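Pen line on a white tabletop — what takes it out?

flomier_fan
Jun 7, 2020
Hi all! My big white work table has gotten pretty grubby (smudges, brown stains, faint scratches, and one thin blue pen line I'd love gone before company comes). Where would you start?

Yufang Zhong
Dish soap and a soft rag first, always. Then a dab of rubbing alcohol on the pen, and be patient with it, dear.

casska22
I'd skip the alcohol, it dulled mine. Baking soda paste!

Yufang Zhong
Baking soda is what scratches them, though — I've wiped mine with alcohol for years and it still shines.

flomier_fan
Soap tonight, then, and I'll move the lamp first.

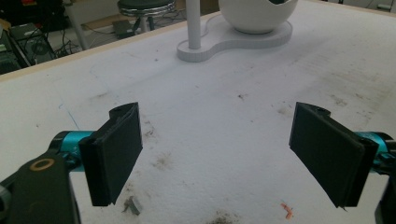
My table before any scrubbing, blue line on the left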